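Sudmont perforated laundry basket, cream with brown rim: a review after one spring of use

I should say at the start that I don't really believe in laundry baskets as a thing you review. It is a tub. You put clothes in it and carry it to another room. But I have now bought three in four years, two of which split, and when I went looking for somebody who had kept one for longer than an afternoon, all I found were people giving five stars because it arrived on time.

So I bought the Sudmont. The listing promised "effortless laundry days", a rim that would be "kind to your hands" and airflow "engineered to keep fabrics fresh". I have had it since April and I have some doubts about all three.

First, the shape. It is oval at the corners, with no proper square edge anywhere, and I expected to dislike this. In a narrow hallway it is a decent idea. The old Stavia I had was a hard rectangle and took a chip out of two door frames. The Sudmont bumps round things. Against that, it wastes space if you want to push it up to a wall, and it won't sit neatly beside anything. Ours lives on the floor by the sofa, which is where the sorting gets done whether I like it or not.

The colour is sold as "Warm Cream". In some lights it is cream and in others it is closer to the pink of an old bathroom suite. If you are trying to match white furniture, don't bother. The brown rim is the part visitors comment on, and I can't decide if it looks smart or like a plant pot.
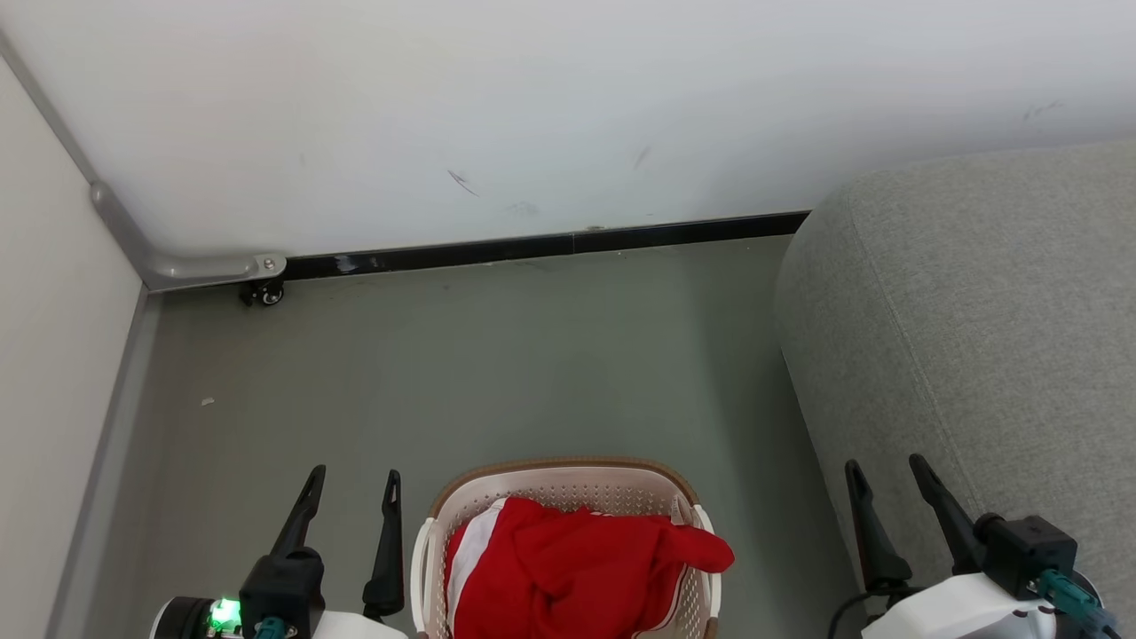
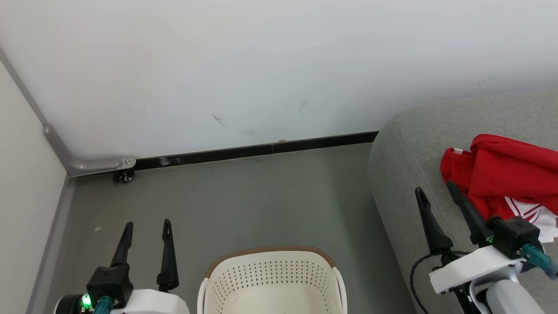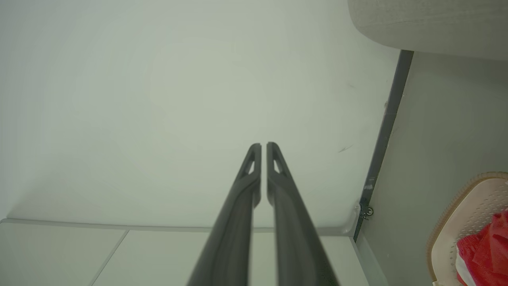

The red garment with the white stripe in the first picture takes up most of the basket you can see, bunched up as it is.

Capacity is where I get grumpy. Sudmont says it will take "a full family wash". Whose family? Mine is two adults and a child who changes clothes for sport, and one load of towels has it heaped over the top. Sleeves go over the handles and then you grab the sleeve along with the handle, and halfway up the stairs the whole lot starts to slide. You learn to tuck everything in first. I would rather have had another few centimetres of height.

The handles themselves are better than I feared. They are white loops on the short sides, and they are narrow. With dry clothes you hardly notice. With a wet wash they dig in, and I put the basket down once between the machine and the back door, which I never did with the Stavia. "Kind to your hands" is pushing it. They haven't cracked, though, and handles are where my last two baskets gave up, so I will grudgingly give it that.

Then the holes. There are rows and rows of them, all tiny, and the claim is that they let the clothes breathe. I left damp gym things in it overnight to see. They smelt like damp gym things that had been left overnight. I suspect any basket with gaps in the side would do the same, and no basket is going to rescue you from forgetting about your washing. What the holes do very well is collect fluff. A quick rinse under the shower shifts some of it, and an old toothbrush gets the rest, if you can be bothered. I have done it twice.

The band just under the rim is smooth and wipes clean in seconds. I wish more of the basket were like that.

For comparison, my sister-in-law has the Chege folding one, which goes flat behind a door and holds more than you would think. It also folds up on its own if you lift it by one side. Her socks have been all over the landing. There is a Grivel too, a tall one on wheels, and I looked hard at it before deciding that wheels are no use to anybody with stairs. If you live in a flat, it might be the better buy, though it costs 24 pounds and I would want to see it in a shop first.

The Sudmont cost me 8 pounds in a sale and I think that is a fair price. At full price I would be crosser about the size. It comes with a two-year guarantee, which I have filed with the receipt, fully expecting to need it.

Small complaints: it slides on a hard floor if you throw things in from across the room. It doesn't nest inside the old one, so if you want a pair for lights and darks, buy both at the same time.

Would I buy it again? Probably, at the sale price, for a small household that does little washes often. For a big family, no. I'm giving it three stars, and I'll come back and change that if a handle goes.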